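I watched The Kostel Line again last night, 15 years after I first rented it. It runs 115 minutes and the first 40 or so pages of script must have been train timetables. I still like it.

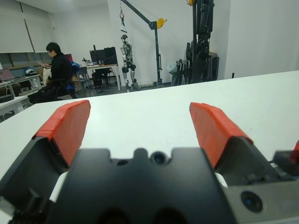

Is it worth sitting through the slow opening?
I think so, mainly for the ticket office argument, where Rees finds out his brother sold the house. After that the movie moves along fine.

Tracey Heywood plays the sister and gets the best part. She has maybe eight scenes and doesn't raise her voice in any of them. The chase through the freight yard is weaker — too dark, and the music never lets up. 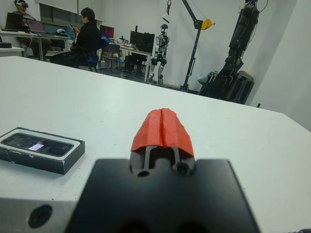 Stuneck, 2025-08-13

I went back and watched the last reel a second time. The ending bothered me when I was younger. Rees gets off at Jerkeck, leaves locker 918 open and walks away, and we never learn who picks up the bag. This time I figured it was the sister. She has the same gray coat on in the station shot.

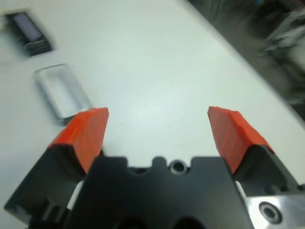
Red tips, open wide.

The disc has a short making-of on it that I haven't played yet. I'd give the movie 8 out of 10, one more than last time.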